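Gramley Tabletop Tidying Set
README, version 3

Contents

1. What is in the set
2. The tidying job
3. Things on the surface
4. Surroundings
5. Files and notes
6. Known problems
7. Use and contact

1. What is in the set

The Gramley set is a collection of 306 short recordings of small tidying jobs done on a tabletop. Each recording covers one job from the starting layout to the point where the person in charge called it finished or gave up on it. This README covers the bottle clearing part. The dish rack and laundry parts have their own README files in their own folders.

Bottle clearing means putting empty drink bottles into a trash bin. It was the first job we recorded and it has the most variety in starting layouts.

2. The tidying job

The bottles start out in a loose pile on the surface. They are not sorted or stood up. The bin is already in place with a bag in it, and the bag is folded over the rim so that it stays open. A recording counts as complete when every bottle is in the bin. A bottle that goes in and bounces out again has to be picked up again. Bottles that leave the surface altogether are marked as lost, and the recording is marked partial.

There is no fixed order. Early on we asked for the bottles nearest the bin first, but that made the recordings too much alike, so the rule was dropped. Recordings made under the old rule have "near_first" in the notes column.

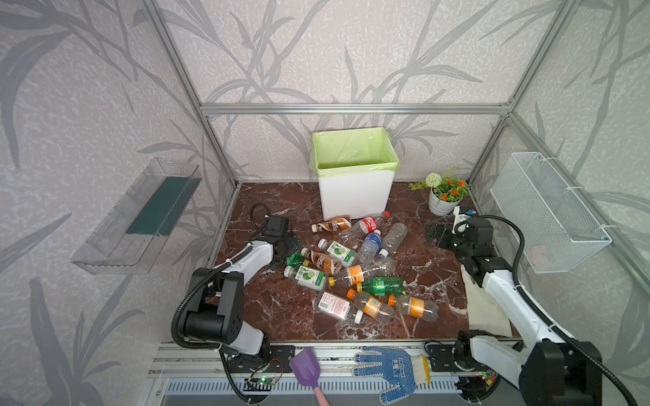 Caps are left on or off as the bottles came to us. We did not rinse off labels or peel them, and bottles with no label are included because people do throw those away too. Some bottles were crushed by hand before use. A crushed bottle does not roll as far as a whole one, and the two kinds are best treated separately if you are comparing times.

3. Things on the surface

Bottles. Plastic drink bottles only. They include water, cola and coffee drink bottles, among others. Glass and cans were left out of this part.

Bin. A rectangular trash bin, white, with a light green bag. The bag was changed when it tore. We do not have a record of each change.

Cloth. A beige cloth may be lying on the surface. It is not part of the bottle job and does not go in the bin. If it gets moved, that is fine.

Plant. A small artificial plant in a round white pot. It should still be standing at the end. A tipped plant is entered in the notes as "plant_down" and does not by itself make the recording partial.

4. Surroundings

The surface is dark reddish-brown marble with white veins. It shows up reflections under some lights. The walls are covered in pale gray wallpaper with a leaf and stalk pattern. Wallpaper and surface were changed between parts of the set, so please don't assume the other folders match this one.

A clear acrylic tray and a white wire basket are fixed to the side walls. Neither has a use in the bottle job. Bottles placed in either one are marked as misplaced.

5. Files and notes

Recordings are in folders of up to 40. Each folder has a plain text file with one line per recording, giving the starting layout, the result and any notes. The results used are complete, partial and stopped. The notes were typed by Tomomi Takeda and checked by Tamsin Dunleavy. Spelling in the notes has been left alone.

The whole bottle part takes up about 80 gigabytes. A smaller copy with lower picture quality is in the folder called "small".

6. Known problems

A few clear bottles are hard to see against the white veins in the marble. Where the checker could not tell if one was left behind, the line says "unsure".

Bottle brands are uneven. We used what we had, and people in the building drink a lot of the same things.

The notes for the October recordings use "bin_full" both for a full bin and for a bottle resting on the rim. We have not gone back to separate them.

7. Use and contact

The set may be used for teaching and research. Please keep this README with any copy you pass on. Corrections to the notes can be sent to Tamsin Dunleavy with the folder name and line number.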